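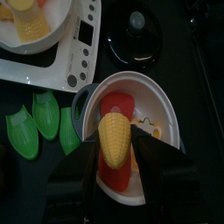

Gonum teleoperation work, progress to 24 Mar 2018
Prepared by Raghda Rawashdeh

We now have 1,083 usable demonstrations of the toy kitchen task against the 3,000 promised, all steered by hand over the remote link. Tzu-hsuan Wei recorded most of them and has become very good at putting plastic corn in a bowl, a skill the original proposal did not mention.

The delay we reported in February is fixed – operators no longer overshoot and then apologize to the gripper. New operators still need 60 practice runs before we keep anything they record.

Corn remains the slow item. It tapers, so a grip near the tip tends to slip. We ask for 4 more weeks of operator time. The toys are paid for.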